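Prosardale: the big clothes sort-out

October is when I finally face the wardrobes. We've had the cottage at Prosardale for 6 years now and in all that time I don't think a single jumper has left it (plenty have arrived!). So this page is a little gallery of the great sort-out, mostly for my sister-in-law, who asked to see proof, and for anyone else who likes looking at other people's bedding.

My method, if you can call it that, is to use the bed as a table. Everything gets tipped out at one end, spread out for a look, and then it's keep, mend or charity bag. The bags go to the shop in Ullum, who are always glad of summer things even when it's blowing a gale outside. 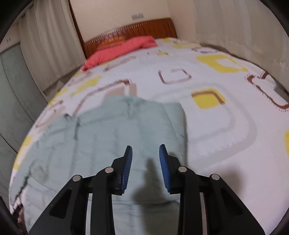

Mint green on the patterned cover. Crumpled, yes, but I do love that colour, and it's going in the keep pile once I've had the iron out.

The cover with the squares is an old favourite of mine, by the way, and two people have already written to ask about it. I got it from Myklebust, the little bedding shop by the harbour, for 500 kroner in the sale, and I'm fairly sure they've stopped doing the pattern. They had it in blue as well and I still think about the blue one.

Next up is the landing cupboard – sheets, towels, and a tablecloth nearly big enough for a wedding. I'll add those when they're done. If you're after the older galleries, the kitchen shelves and the boot room are both under Sturitus on the menu, which is the name of the house and not an illness, whatever my brother says.

Comments are open, folding tips very welcome!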